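Tadidus Opens Its Office Floor for Gripper Demonstration 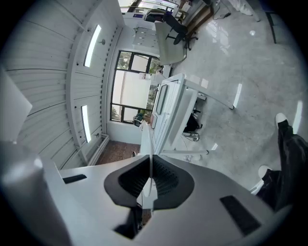 Tadidus welcomed members and partner firms to its Paltamlow office in October for an open afternoon on hand-held gripper tools. Two sessions were held, and 334 people registered across both.

Staff from the Kaewmanee group explained how a person carries the tool through ordinary tasks and how the recordings are later used to train robot arms. Guests were then invited to try the tool themselves. Questions dealt mainly with finger pad wear, lens cleaning and the handling of recordings made in shared offices.

Bunex will host the next demonstration in the spring. Members wishing to attend should write to the events office, giving the name of their firm and any access needs.

Contact the Events Office | © Tadidus | Back to top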